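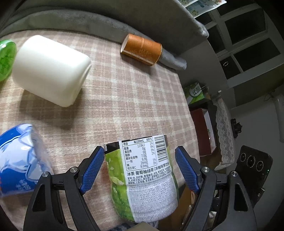 Arna wants the sorting line at Nulusgate automated by May, and I've been asked to sound pleased about it. I'm not there yet. The pitch is that people pick things up with a hand-held gripper and a robot learns from it. Fine. A drink bottle lying on a plaid blanket, blue finger pads on either side of it, is a fair start. Our line gets 3547 items on a busy shift, and plenty of them arrive crushed or leaking.

Marjatta Kinnunen has sorted for six years and asked at the meeting who clears the jams. "The operator," they said. So that's her, with a new title and the same pay.

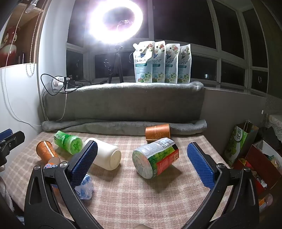 *Gripper over the checkered cloth, bottles and cups on their sides.*

I don't doubt the arm will work on some of it. I doubt the staffing sheet, which goes from 14 sorters to 6 and calls the rest "redeployed." Rohani Wijaya asked where to. We're still waiting for that email.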